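Open day at the Cliltent house in Erstead

Posted on Sunday, August 30, 2020

I was yesterday in Erstead, where the company Cliltent has opened its test house for visitors. I had wanted to go already in spring, but in spring everything was closed. Now they let people in again, in small groups, with masks and with a booking on the website. From Iltberg the train takes 54 minutes and then it is a short walk up the hill, past the school and the petrol station. The house has no big sign. I walked past it once and came back.

For readers who do not know Cliltent: they make radiator valves, window sensors, plugs and a small box which connects all of them. You can set the temperature of each room with your phone, also when you are away. I have had four of their valves for two winters and I wrote about them in an older post. I paid for them myself, and I paid for the train also. They gave me a coffee.

The house

It is a normal house from the seventies, with two floors and a cellar, and it was bought by the company so that they can try their products in real rooms. I liked this very much. At the fairs you see always a wall of white plastic with ten lamps on it, and everything works, and at home it does not work. In Erstead the walls are thick, the cellar door is made of steel, and the signal has the same problems as at my home.

Our group was six persons. A young woman from the company took us through the rooms and she spoke slowly and clearly, for which I was thankful. She first explained the rules (do not touch the red switches, stay with the group, the toilet is on the first floor) and then we began in the kitchen.

In the kitchen there is a water sensor under the sink. It is flat like a biscuit. She poured a little water on the floor and after a few seconds there was a sound from the box in the hall and a message came on her phone. One man asked what happens if the internet is broken at this moment. She said that the box in the hall makes the sound anyway, but the message to the phone comes only later. I found this a correct and simple answer. The sensor runs with a flat battery of the common kind, which you can buy in every supermarket.

In the living room they showed the window sensors together with the valves. You open the window, the valve closes. You shut the window and the valve waits some minutes before it opens again. At my home this waiting is too long, and I asked if it can be changed. It can, but the setting is hidden in the second menu, under "Comfort", where I would never have looked for it. In the evening I tried it and it is really there. If you have the same valves: open the room, press the three dots, then Comfort, then "Pause after airing". The shortest time is 2 minutes.

The upper floor was for light. I am less interested in light, but the others in the group liked it more than the heating. There is a bedroom where the lamp becomes slowly brighter in the morning, and a child's room where the lamp can be made so weak that you just see the door. They use there also switches by Hoshino, which is another company, and I asked why. The answer was that many customers have already Hoshino switches in the wall and do not want to take them out. So both must work together. In the test house it took one press to turn on the lamp and it came without delay. I tried it several times, maybe too often, and an older lady asked me very politely if she could also try.

The cellar

For me the best part was the cellar. There they keep all the old products, back to the first valve, which is as big as a tin of beans. A technician sat there and answered questions, and here we could stay as long as we wanted, until the next group came.

He showed us a long list of the reports which customers have sent since the start of the year. It is 2,562 reports, and he said that the biggest part of them has the same cause: the valve was put on the radiator while the little pin inside was stuck. In summer the radiator is not used, the pin becomes tight, and in October the first cold day comes and the room stays cold. People think the valve is broken and send it back. He recommended to open and close all the radiators once a month in summer, by hand or with the app. The new version of the app can do it alone, in the night, but it must be switched on first. It is called "Summer care".

I asked him about the noise. My valve in the bedroom makes a noise like a small coffee mill, always at six in the morning. He laughed a little and said that they know it. The new valve is more quiet. He had one on the table and let it run, and I must say it is more quiet, but it is not silent. In a cellar with a freezer beside it one cannot judge this well. I would like to hear it in a bedroom.

What I asked about the data

It is a question which I get often from readers, so I wrote it down before the trip. Where are the temperatures stored, and who can see them? They answered that the box keeps the last weeks at home and that only the things for the phone go over the company's server. You can switch off the server completely. Then the app works only in your own network, so from the sofa yes, from the train no. They gave me a sheet of paper on which this is explained, and the sheet is better written than the website.

There was one answer I did not like. If you sell your flat and leave the valves on the radiators, the new owner must ask the old owner to delete them from the account. If the old owner does not reply, you must write to Cliltent and send a photo of the number on the valve. This can take a week. In winter a week is long, although the valve can be turned by hand in this time.

The setup corner

At the end there was a room on the ground floor where you could try by yourself to put a valve into service, from the closed box to the warm radiator. I knew it already from home, but I did it again as if I knew nothing, and I read only the printed paper. Until step four all was good. At step five the paper says "confirm the pairing on your device", and I did not know which device is meant, the phone or the valve. It is the valve. You must press it for three seconds, until the light turns green. The lady next to me pressed on her phone for a long time and became a bit angry, and I understood her well.

One can do all this also on a computer, on the settings page of the box. It is less pretty than the app, but you see all rooms in one table, and to give names to the rooms it is much faster than with the thumb. For a house with many radiators I would do it only in this way. You type the address which is printed on the bottom of the box, then the code, and after this you can use the arrow keys to go from room to room. 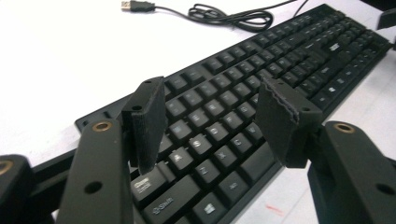 Lucian Pascu wrote to me, after I had sent him my notes, that the settings page is the part he would never want to miss. According to him the app forgets the timetable when you change the phone, while the page on the box keeps it. He has made it a habit to save the timetable as a file at the start of every heating season, under the last menu point, "Export". He does not agree with me about the noise: his valves are older than mine and he does not hear them at all, but he sleeps with the door closed and the valves are in the hall. He also asks if the new box still has the socket for the cable. It does. I looked at the back of it, and the socket is beside the power plug.

Prices and practical things

They do not sell anything in the house, which surprised me. You can look and ask, and then you must order at home or go to a shop. The new valve shall come in October, and for the price they did not want to say a number. It will be "a bit more" than the old one. People who have the old box do not need a new one, but they need an update, and this update takes roughly 2 hours, during which the heating follows the last timetable. I would do it on a mild day.

The tour is free. You book a time on the website and you get a message with the address and the rules. Please come not too early, there is no place to wait inside and the front garden is small. Parking is difficult, the street is narrow and the neighbours need their places. From the station you go left, up the hill, and after the petrol station it is the third house on the right side. There is a step at the door and the stairs to the cellar are steep, so for a wheelchair only the ground floor is possible, and even for this they need to know it before, so that they can put the ramp.

The tour is given in the morning in English and in the afternoon in the local language. I took the morning. My train back to Iltberg was late, so I had time to change the names of all my rooms in the app, and now the bathroom is called bathroom and no more "Device 3".

If you have questions about the valves, write them below. I have still the e-mail address of the technician and he said that I may send him a list. I will collect the questions until the end of next week.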